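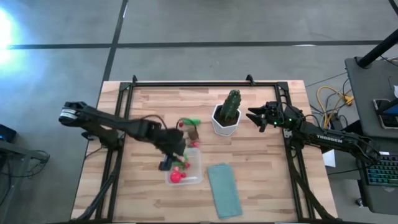

Two-arm bench setup, with a plastic container on the left and a potted cactus on the right.

Is the Varnik service plan worth adding to a two-arm kit?

Our college workshop in Podcombe is preparing a purchase request for a bench kit with two arms on an aluminum frame. The supplier, Lorente, offers the hardware with or without the Varnik service plan. The plan is priced at 1,889 per year and covers remote calibration, replacement grippers and one site visit. Students would use the bench for sorting and handling small items. We would appreciate advice from institutions that have held the plan for a full term. The request must be submitted by 12th December.

Kátia Camargo
Our department has held the plan for 13 months. Remote calibration was completed promptly on each occasion. Replacement grippers are limited to two per year, and servo motors are excluded — please confirm this in writing, as the brochure is unclear. Our single motor replacement was invoiced separately. For a teaching bench in daily use, I would recommend the plan for the first year only. Students can be trained to perform the calibration themselves after that. The site visit should be booked early; ours was requested in the fall and took place in February.

Kevin Ó Briain
We did not take the plan and have had no difficulty.

Griltgate Workshop
Please check whether the quoted price includes shipping of parts. Ours did not. Lorente will also accept a purchase order for seven months of cover, although this option does not appear on the website.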